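Lab Automation Pilot - Progress Report to the Fund Office
Submitted April 27, 2022
Reporting on: the Zalar demonstration visit

1. Where we are

The grant asked us to decide whether robot arms could take over the handling of glassware in the Cistthorpe teaching labs. We had planned to see two suppliers by now. We have seen one, Zalar. The Fitemach visit has slipped twice at their end and we do not have a new date.

Spending to date is $609, all of it travel. The equipment line has not been touched, and nothing we saw at Zalar makes me want to touch it yet.

2. The visit

The invitation promised "a full bench workflow." What we got was a pair of glass beakers, some water and one arm, on a table at the side of a busy lab. The rest of the session was slides. There were 80 of them, and they covered a good deal that the arm was not asked to do.

I want to be fair to the people who ran it. They let us stand close, they answered when we interrupted, and they did not pretend the system was finished. But we went there with a list of 13 tasks that our lab staff do every day, and the demonstration spoke to one of them, picking up and moving a beaker. Washing, labeling, capping and anything involving a hot plate were described to us as "on the roadmap."

3. What we could not find out

How often it fails. We asked for a log of failed grasps and were told one would be sent. It has not arrived.

How long setup takes. The arm was ready when we came in. We asked to see it set up again from scratch and there was no time.

What happens when the glassware changes. Our stock is a mix of sizes and makers, some of it older than the building. Two beakers on a table is a long way from that.

Who fixes it. Zalar has no service staff near Cistthorpe. Support would go through Lopes, who quoted a response time of 8 working days. In the middle of term that is too long, and I said so.

4. Against the grant milestones

Supplier visits: half done.
Written comparison: not started, as there is only one supplier to write up.
Staff survey: sent out, replies still coming in.
Recommendation: due in September. I still think that can be met if Fitemach settles on a date soon.

5. What we ask of you

Please leave the equipment money where it is until the comparison is done. We would also like your agreement to bring our own glassware to any second demonstration, and to choose the tasks ourselves on the day. Zalar has said yes to this in principle - I would like it in writing before we pay for another trip.

6. Pictures from the visit

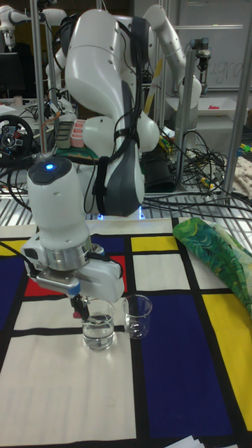
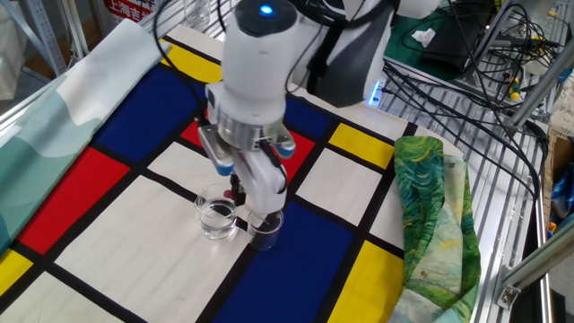
Zalar demonstration: arm and gripper over the two glass beakers.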